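Flestard Furniture Hire: Frequently Asked Questions

Last updated August 19, 2019

How far ahead do I need to book?
Two weeks is enough for most of the year. November fills up early with end-of-year functions, so book by the start of spring if you can.

Is there a minimum order?
Yes, $383 before delivery. Orders picked up from the warehouse have no minimum.

Do you deliver on weekends?
We do, in the metropolitan area only. Regional deliveries go out on weekdays with our carrier, Tesico, and need a clear driveway or loading dock. Let us know about stairs when you book. Stairs we find out about on the day are charged at the hourly labour rate.

What size round table should I order?
Our large rounds seat 8 adults comfortably. You can squeeze in another two if you use the Fukby folding chairs, which are narrower than the padded ones. Small rounds suit drinks and nibbles, or a cake.

Do the tables come with tablecloths?
No. Linen is hired separately and comes back to us unwashed. Shake out any crumbs and put it in the bag provided. White tabletops can also be used bare, and many customers hire trays to go on them. 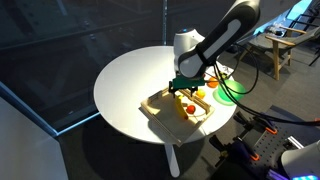

Damage and cleaning

Do I have to clean the furniture before it goes back?
Wipe off food and spilt drinks. Please don't use bleach or scouring pads.

What happens if something breaks?
Ring us the same day. Fair wear is covered by the damage waiver. Burns, candle wax and missing items are charged at replacement cost.

Can I cancel?
Cancel seven days or more before delivery and we refund everything except the deposit. After that, the full hire fee applies. Changes of date are free once, subject to stock.

Who do I contact about my account?
Email Meenakshi Annamalai in bookings. For trade accounts, ask for Subbarao Kurup.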